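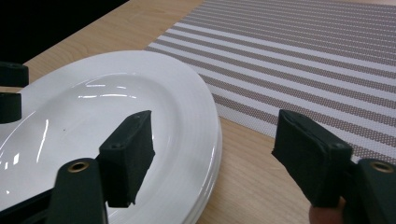
Posted by Adeel Janjua | August 2022 | Edit bench notes

Notebooks > Edit bench > Kolev > Long version

Search notebook entries

Entry 7. Comparing the theatrical cut of Kolev with the assembly Fuseini handed over. Purpose: decide which of the removed scenes go back in for the long version, and in what order. Sound is temp throughout. Color is ungraded on everything that was dropped before lock, so ignore shifts in skin tone when viewing.

Material: theatrical cut from the delivery drive, reels 1 to 5. Assembly from the Durnus project, opened read-only. Đạt relinked the missing clips before I started. Two shots in reel 3 are still offline and are represented by slates.

Method: both timelines stacked, theatrical on V1, assembly on V2, synced at the head of each reel. I marked every point where they diverge and exported the marker list. Total removed material comes to 94 shots. Most of that is trims inside scenes that survived. Only the whole scenes are covered here.

Reel 1. The harbor office scene was removed entirely. In the theatrical cut Enitz arrives at the hearing already angry and there is no setup for it. With the office scene restored, the anger has a source (the forged manifest) and his first line at the hearing plays as a reply. Runs long. The phone call in the middle can go; it repeats information from the title cards. Restore, minus the call.

Reel 2. Night drive. Removed for pace and I agree with the removal. It looks good but the dialogue contradicts the date given in reel 4. Leave out unless Hạnh can find a take without the line. She thinks there is one on the second card, wide only.

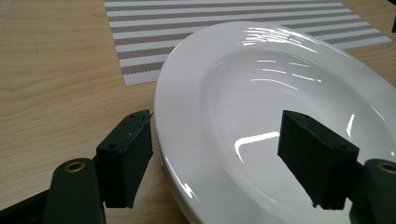
Reel 3. The larger problem. The theatrical version intercuts the flood and the trial, and the assembly plays them one after the other. I tried both orders with the restored office scene in place. Straight order is easier to follow but the flood loses its ending, as the last shot was designed to cut against the verdict. Intercut order holds up better than I expected once the sister's scene is back before it. Without that scene the viewer doesn't know whose house it is. Keep intercut, restore the sister.

Note on the sister's scene: there is a continuity error with the coat, on in the master and off in the close shot. Mỹ suggests starting on the close shot and staying there until she sits down. Tested, works, costs one line. The line is not needed.

Reel 4. Small differences only. The theatrical cut lifts the pause before the confession and it feels rushed. Put back the full pause. First extension added 510 frames across the reel, second pass 584. The second is better. The extra is nearly all in the corridor shot, and the music cue has to be slid to match or it lands on the door.

Reel 5. The assembly has a second ending after the boat. I don't want it. It explains what the previous shot has already shown. Fuseini disagrees and has a case: the theatrical ending was criticized as abrupt, and people who buy a long version will expect something after the boat. Compromise to test is the boat shot at full length with the harbor sound running under the first credits. No new picture.

Problems met today:
The Flernier plug-in dropped its retimes when the project was opened on the second machine. Retimed shots play at normal speed and everything downstream drifts. Do not trust sync after reel 3 on that machine. Fix is to bake the retimes on the first machine and relink.

Marker export truncates comments after the first comma. Use semicolons.

Temp music on reel 2 is left over from an earlier cut and is not cleared. Mute before any export leaves the room.

Opinion so far, to be checked against a full viewing: the long version is the clearer film for its first three reels and about equal after that. The lead still reads as cold in reel 4, and no footage in the assembly changes that. It's in the performance, and the wider takes are the same.

To do:
Hạnh: second card, night drive, wide take.
Đạt: offline shots in reel 3; bake retimes.
Mỹ: sister's scene, room tone for the join.
Me: full viewing in one sitting, no stopping, notes on paper. Then the credits test for Fuseini.

Sound handover is set for September. Reel 3 order has to be settled before that, as the flood effects are built to picture.

Filed under: Extended cuts, Assembly notes, Kolev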